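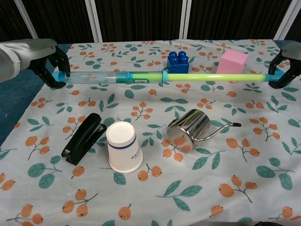 Opinion > Home life > Tables

The table is for everything, leave it alone

I am writing this at ten to seven in the morning with my elbow on a stapler, so forgive the mood.

My brother-in-law has bought a book. There's always a book. This one says every surface in the house should have One Purpose, and he read bits of it out at my own table, over my own tea, looking sadly at the state of the cloth. A stapler on it. A paper cup upside down. A big blue building brick, a pink foam cube, a long tube in green and turquoise. On a tablecloth with orange fruit on! As if the fruit made it worse.

Well. I think he's wrong and I think the book is wrong.

A table is the only flat thing in most homes that is the right height for doing anything. Floors are for people under nine. Desks, if you've got one, end up facing a wall. The worktop is full of kettle. So the stapling gets done at the table, and the building, and the post, and the thing for school that was due yesterday. Then supper. Then back to it.

Marin Petkov two doors down went the other way. Paid 218 pounds for a set of drawers from Plornano, very smart, with labels. Everything has a drawer. I went round in April to borrow some tape and it took the two of them 19 minutes to agree which drawer tape was. Craft? Post? Repairs? I'd have had it off my table in a blink, except I'd run out, which is a seperate matter.

And that's what bothers me. Putting away is sold as if it costs nothing. It costs the walk there, the walk back, and the odds you'll bother at all. My son builds more when the bricks are already out. I write thank you cards when the stapler and the pens are under my nose, and I do not write them when they are "stored". Yes, I staple things into cards. Leave it.

Some rules, fine. I'm not a savage. Scissors go up high. Nothing sticky. One end gets cleared by six, properly cleared, so there's somewhere for plates. And a proper cloth, always, a nice one, because a cloth says people sit here. Mine has little sprigs with teal leaves and it has had felt tip on it and gravy on it and it's had a wash and carried on. Bare wood makes you nervous. I've watched guests hunting for a coaster in other people's houses like they'd lost a child.

Yasir Mughal, who I used to share a flat with, says the mess makes him tired just to look at. I do believe him. Some people can't think with a foam cube in the corner of their eye. They should have their clear tables and I'll admire them when I visit, and keep my cup on my knee. But it's a taste, like not liking radios on. It isn't a virtue and it doesnt need a book.

What gets me is the shame in it. I've had friends sweep things off a table with their arm when I came to the door, whole afternoon's work, into a carrier bag, saying sorry sorry. Sorry for what? Something was going on in there. I'd have liked to see it.

Anyway. Brother-in-law is back for supper tonight. He can have the end by the window, and he can move the stapler himself.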